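# Grunitz Street is getting its night bus back

Good news for anyone who has ever walked home from the Hafstein end of town in the rain - the late bus returns in December, and I for one am thrilled!

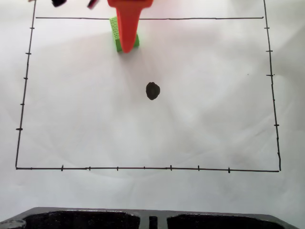 So when does the last one leave? At 11:40 p.m. from the Nurside stop, every night except Sunday.

I went to the meeting on Thursday expecting a handful of the usual faces, and instead I had to stand at the back next to the coat rack. The transit office got 325 letters asking for the route to come back (one of them was mine, full disclosure), and they read a few out loud. My favorite came from a nurse who has been paying for a cab four nights a week and had kept every receipt.

The new route isn't quite the old one. It skips the loop past the Dindetti bakery, which used to add 7 minutes and mostly picked up people who smelled wonderful, and it goes straight down Grunitz Street to the hospital. The fare will be 2 dollars, same as the daytime bus, and your regular pass works too.

Younes Bouazza, who drove the old night route until it was cut, has signed up to drive this one. I caught him on the way out and asked if he'd missed it. "I missed the quiet," he told me. "And I slept terribly on the day shift." He's hoping the heaters get looked at before the weather turns, and so am I - I remember those heaters.

The trial runs through the winter, and the office wants to see 600 riders a month before it makes the route permanent. That sounds like a lot to me, but the hospital shift change alone should help. Printed timetables will be at the library desk and on the buses by the end of the month.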